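# Can a machine do your kitchen jobs yet? Tips from the workbench

Updated 11 June 2019. Quick notes, more when I get time. 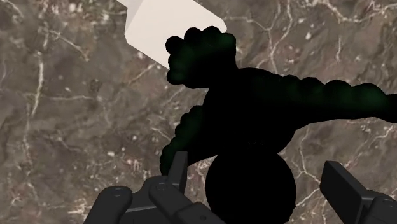

Worktop clearing is the job everyone asks me about, and my answer is still – sort of. Picking up one thing from a clear bit of counter, fine. Picking up the right thing when three are touching, much harder. Take a dark lumpy shape on veined stone, lying over part of a pale block, with a round black thing right up against it. Two fingers to do it with. Where does one stop and the next start? You and I would just poke it. Simulated kitchens are good for practising this because a dropped plate costs nothing, but your real worktop has crumbs and a wet patch by the kettle.

So, if you are trying out an arm at home, or just want to know what is worth waiting for:

**Worktops**

- Plain surface beats pretty surface. Veins and speckles confuse cheap cameras. An old tea tray in one flat colour, put things on that.
- Leave gaps. A hand's width between items if you can.
- Dark things on a light tray, light things on a dark one. Sounds daft, try it.
- Lamp from the side as well as overhead. Black pans and dark green bottles go to a blob otherwise.
- Wipe the finger pads. Washing-up liquid, warm water, dry well. Grease is the main reason mine drops stuff.

**Washing up**

No. Mugs into a rack, yes, slowly. I timed the Braltero arm in January on a load of mugs and plates – 35 minutes, and I had to recieve two of the plates myself at the end. By hand it's done before the radio news finishes.

**Folding**

Tea towels only. Square ones, ironed. Don't bother with socks.

**Shop floor**

Better news here. Chibuzor Yusuf at the Odukoya works in Illa has one sorting brackets into bins, 300 an hour on a good shift, same bracket all day long. He tried mixed offcuts and it went down to 33. Went back to doing those by hand.

His tips, scribbled on the back of a delivery note:

- Bolt the bin down. Then check it's still bolted down.
- Tape lines on the bench so trays go back in the same place
- Knobbly parts: grip the smooth side, wherever that is. Lumps roll out of flat fingers.
- Emergency stop where your left hand can reach aswell as your right.

**Worth the money?**

The cheap secondhand ones at the Fakonville sale were going for 800 with no stand. I'd wait, unless you like tinkering. For clearing a side, a washing-up bowl and both arms – sweep it all in, sort it at the sink.

Oven shelves next time, if the thing will reach.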